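Can a county FA suspend our whole club over one unpaid fine?

Asked by Lotel on 6th March
Category: Grassroots football, Rules and discipline
Viewed 2391 times

I'm secretary of a Saturday club with two men's sides and an under-14s. In the autumn our reserves failed to turn up for a cup tie (wrong ground, two cars, one phone with the address on it) and the club was fined. The letter went to the previous secretary, who moved to Portugal and has taken up paddleboarding. So it went unpaid, then a late charge went on top, and this morning I had an email saying the club is suspended from all football until it's settled. The total is now £318.

I can find the money. What I want to know is:

Does "all football" really include the under-14s, who have done nothing worse than lose 8-0?
If we pay today, are we back today, or does somebody have to meet in a room first?
What happens to the league match we're down to play in the meantime?
Can I appeal when the letter went to the wrong person?

I've rung the county office and got a recorded message about pitch inspections.

Answer from Ewan Paterson
Marked as helpful by 14 people

I did discipline for a county league for longer than was good for me, so with the warning that every county words its rules slightly differently:

Yes, it normally includes the under-14s. The fine is a debt of the club, and the club is the thing that affiliates, so everything under its name stops. It feels harsh and it is harsh. The exception is where the youth section is affiliated separately with its own number. Plenty are, often without the adult section remembering. Look at your affiliation certificate. If there are two numbers, the kids play.

On timing, most suspensions for debt lift once the money has cleared and the office has recorded it. There isn't usually a hearing. Pay by whatever method your suspension email gives, put the case reference on it, then email the discipline address with proof and ask them to confirm in writing that the suspension is lifted. Don't play until you have that reply. I have seen a side win 5-1 an hour before the confirmation arrived and lose the points for it, plus a second fine, which they then forgot to pay.

Your league match is up to the league. Tell the fixtures secretary now, before the opposition's manager does it for you. Some leagues will postpone, some award the points. Asking early and politely helps a bit.

As for the appeal, you can try, but most rulebooks say it's the club's job to keep its contact details current. You'll also pay an appeal fee, possibly more than the late charge you're trying to get back. I'd write a short letter asking for the late charge to be waived as a goodwill matter. I'd give that one chance in three, better if you leave out the paddleboarding.

And change the named contact before June, when the affiliation forms come round, or you'll be doing this again next season.

Answer from Clorudness

This is everything wrong with the game. We got fined for having the wrong colour socks. The opposition had the wrong colour socks as well and got nothing, and their linesman was eating a pasty. Don't pay a penny, get all the clubs together and refuse to play, see how they like it then.

Sorry, I don't know about the under-14s.

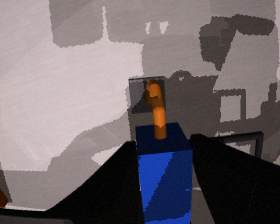

Answer from Ovex

Agree with Ewan on nearly all of it, two things to add.

Check whether any individual has been suspended along with the club. If the old secretary was named personally, that can sit on the record as a separate item and needs clearing separately. We had a goalkeeper called Falcão (his real surname, he was terrible) who turned out to be banned for a booking fee from two clubs ago, and we only learned of it when the other lot complained.

Also training. A suspension from football usually covers friendlies as well as competitive matches, so don't fill the gap with a quick game against the pub. An ordinary training session among yourselves is a greyer area. Ask the county, and ask about your insurance while you're at it - ours was tied to affiliation.

Comment from Lotel

Thanks all. Two numbers on the certificate! The under-14s are their own club, apparently, and have been for years. I've paid for the rest of us and sent the email. The late charge letter is written, socks not mentioned.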